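Prüfliste Ferienwohnung vor Wiedervermietung – Haus Prurnow, Wohnung 11

Geprüft durch: Burgi Kofler
Zeitraum: Dezember
Grundlage: hausinterne Prüfliste, Fassung 3

Bewertung: i. O. = in Ordnung, M = Mangel, n. g. = nicht geprüft

1. Elektrik

1.1 Fehlerstromschutzschalter, Prüftaste betätigt: i. O.
Löst aus, lässt sich ohne Widerstand wieder einschalten. Beschriftung im Verteiler vollständig, nur der Stromkreis Balkon ist noch mit Bleistift eingetragen.

1.2 Steckdosen, fester Sitz: M
Steckdose links neben der Balkontür sitzt locker im Putz. Bis zur Instandsetzung abgeklebt und Stromkreis abgeschaltet. Elektriker beauftragen.

1.3 Leuchten und Leuchtmittel: i. O.
Flurleuchte getauscht. Ersatzleuchtmittel im Abstellraum, oberes Fach.

1.4 Mehrfachsteckdosen: M
Im Wohnraum zwei Leisten hintereinander gesteckt. Getrennt, eine entfernt. Der Hinweis in der Gästemappe ist vorhanden, steht aber erst auf der letzten Seite.

2. Brandschutz

2.1 Rauchwarnmelder, Funktionsprüfung: i. O.
3 Melder (Schlafraum, Kinderzimmer, Flur), alle mit Signal. Am Melder im Kinderzimmer war die Raucheintrittsöffnung verstaubt, abgesaugt und nochmals geprüft.

2.2 Feuerlöscher: M
Prüfplakette abgelaufen. Gerät gegen den Reservelöscher aus dem Keller getauscht, Wartung veranlasst.

2.3 Löschdecke Küche: i. O.

2.4 Fluchtweg Treppenhaus: M
Auf dem Podest stehen Schuhregal und Schlitten der Nachbarwohnung. Mündlich angesprochen, schriftliche Aufforderung folgt über die Verwaltung Clandberg.

3. Sanitär und Heizung

3.1 Warmwasser, Spülung aller Zapfstellen nach Leerstand: i. O.
Dusche, Waschbecken, Küche nacheinander gespült, Fenster dabei geöffnet.

3.2 Siphons und Eckventile: i. O.
Eckventil unter der Spüle schwergängig, mehrfach betätigt. Bei nächster Gelegenheit ersetzen.

3.3 Anlagendruck Heizung: n. g.
Heizraum verschlossen, Schlüssel bei der Firma Bergeron. Nachholen.

3.4 Haltegriff Badewanne: M
Obere Schraube dreht durch. Griff abgenommen, damit er nicht benutzt wird. Dübel durch einen längeren ersetzen, danach Belastungsprobe.

4. Fenster, Türen, Balkon

4.1 Geländer Balkon, Festigkeit: i. O.
Keine Lockerung an den Pfosten. Am Fußpunkt rechts beginnender Rost, zur Beobachtung vorgemerkt.

4.2 Kindersicherung Fenster: i. O.

4.3 Wohnungstür, Schließzylinder: i. O.
Von innen ohne Schlüssel zu öffnen. Schlüssel Nr. 132 fehlt weiterhin am Brett – Verbleib klären, sonst Zylinder tauschen.

5. Schlafräume und Textilien

5.1 Bettgestell, Verschraubung und Lattenrost: i. O.
Schrauben am Fußteil nachgezogen.

5.2 Textilien auf dem Bett, Sichtung: M
Kleidung liegt noch auf der Tagesdecke und in Stapeln zum Kopfende hin. Raum gilt erst nach vollständiger Räumung als abnahmefähig.

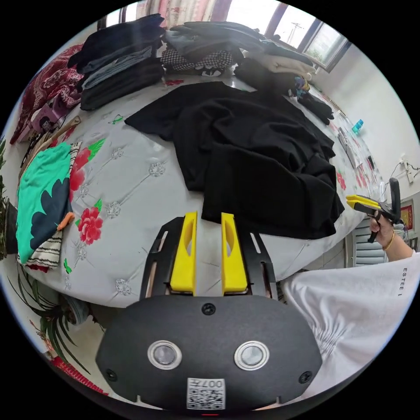

5.3 Matratzen und Schonbezüge: n. g.
Prüfung beim nächsten Wäschewechsel, Nähte und Reißverschluss mit ansehen.

5.4 Vorhänge, Abstand zu Heizkörpern: M
Im Kinderzimmer liegt der Saum auf dem Heizkörper auf. Kürzen oder seitlich raffen.

5.5 Schrank, Kippsicherung: i. O.
Winkel Fabrikat Zeltley, beidseitig verschraubt.

6. Offene Punkte

Steckdose Balkontür: Elektriker, vor Neubelegung
Haltegriff Bad: Hausdienst, vor Neubelegung
Schlafraum räumen, danach 5.3 nachholen: vor Neubelegung
Heizungsdruck: Termin mit Bergeron abstimmen
Vorhang Kinderzimmer: Näherei
Treppenhaus: Schreiben über Clandberg

Freigabe: nicht erteilt. Nachprüfung der mit M und n. g. bewerteten Punkte durch B. Kofler, Eintragung in dieselbe Liste.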